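A morning at the Stendville laundry open day

I have walked past the Ehlers laundry for years and never once been inside, so when the doors opened in August I was there before the kettle had boiled. What a place! The big hall at Edcombe handles hotel linen, and the washing lines have been automatic for ages, but the part I'd come for was Cuvside, the side building where they are teaching grippers to deal with residents' own clothes from the care homes.

Sheets are easy, I was told. Knitwear is the headache. A jumper has no fixed shape, so people work the grippers by hand first, over and over, and the machines learn from that. They want 500 goes at each type of garment, and the tally on the whiteboard stood at 3138 (I did ask!).

The folding team used to stand at a table for 9 hours. Now they swap between folding, checking and showing the grippers how it's done, and the backs and wrists are said to be much happier.

Knitwear by the collar, pillows alongside:

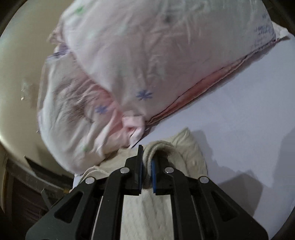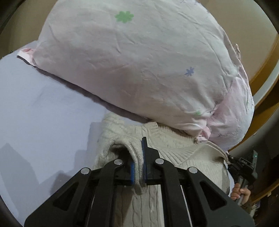
Ragnvald Strömberg wrote to me afterwards that the swapping is the best bit, but that he'd like the training time to count towards the pay grade, and so far it doesn't.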